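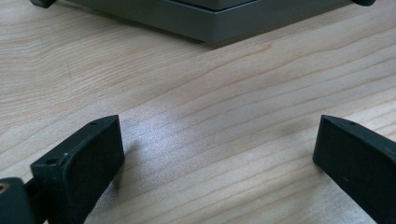 *Fatemeh Nikzad, product support, Wostden. Notes from the September open day at Zakard.*

# Dimora hand-held gripper pair

The Dimora is a pair of hand-held grippers for recording two-handed tasks. A person holds one in each hand, does the job at normal speed, and the recording is used later to train a robot arm with the same fingers. There is no arm on the table while you record.

We took a pair to the Zakard open day and ran it from 10 in the morning until the building closed at 4. This page covers what the set includes, what visitors tried with it, and the questions that came up most.

## What visitors did

The work table was an ordinary one with a light wood top. On it was a dark gray unit with drawers in the sides and a tray top with a raised rim. Hae-won Kang from our applications group set the tasks and did most of the showing.

The first task was jars. Visitors opened a glass jar on the tray, put the lid down, put it back on, and moved the jar to another spot. The lids are round and smooth, so you have to bring the fingers down level on both sides. Most people tipped the gripper on the first try and the lid slid out. By the third try they were watching the finger tips and not their own wrist, and it went better.
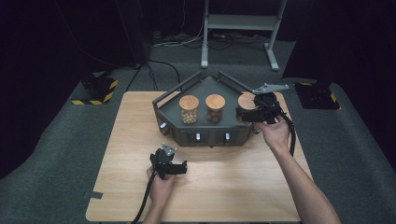
*Both grippers in use at the tray, with the lidded jars.*

The right hand does most of the picking for a right-handed person. The left hand steadies things, or waits. Szu-yu Kwok asked whether the waiting hand should be put down on the table. Please keep it up and in view. If the left gripper is lying on its side for half the recording, the arm will learn that too.

The second task was flat round pieces. These are harder than they sound. A thin disc wants to turn when you pick it up by the edge, and if the fingers meet it off center it will swing down on one side. Hae-won's advice was to open wide, come in low, close slowly until both pads touch, and only then squeeze. We also asked people not to hurry the carry. A quick move blurs the view from the gripper camera, and those recordings are less useful.

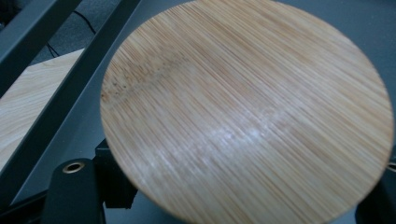
## What is in the set

- Two grippers, left and right, with trigger and finger pads fitted
- One camera per gripper, looking out between the fingers
- Two cables, 5 m each
- Recording box and power supply
- Spare pads, screws and a driver
- Hard case

## Specifications

| | |
|---|---|
| Weight, each gripper | 500 g without cable |
| Maximum opening | 137 mm |
| Camera rate | 30 frames per second |
| Finger material | Molded plastic, black |
| Pads | Replaceable, screw fixed |

The opening is measured pad to pad with the trigger released. Thicker pads will take some of that away.

## Drawers and small handles

The drawer task was added after lunch. The drawers have curved handles that stick out from the front, so there is something to get hold of, but the sides of the unit are set at angles to one another. That means you can't stand in one place and pull every drawer straight. You have to turn the gripper to match the side you're working on. Szu-yu Kong, who builds kitchen fittings, did this without being told -- she lined up her whole forearm with the drawer and pulled from the elbow.

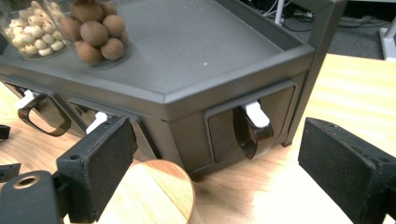
People who pulled from the wrist tended to drag the drawer sideways, and a few gave up and pushed it shut again with the back of a finger. That is fine in a recording as long as it's what you want the arm to do. Decide before you start, and have everyone in your group do it the same way.

We had some requests for a narrower finger for handles like these. The Peng finger set, sold separately, fits both grippers and swaps with two screws per side. It has less pad area, so keep the standard fingers for lids and discs.

## Questions from the day

**Does the cable get in the way?** A little, at first. Let it hang down along the arm and leave slack behind you. If you walk between tables, have somebody else carry the box.

**How long can one person record?** Yaa Nutsugah, who runs our recording sessions, plans short turns with a break in between. Hands get tired before people admit it, and the grip gets sloppy.

**Can I use my own table and objects?** Yes. Avoid strong light straight down on a glossy top if you can, as it leaves a pale patch in the gripper view.

**Can the pads be cleaned?** Wipe them with a dry cloth. Replace them when the edges start to lift.

## Booking a demonstration

We bring the pair, the box and a laptop. You supply a table, a power outlet and the objects you want to try. Write to the Wostden support desk with a short list of tasks, and tell us if any of your objects are wider than the maximum opening.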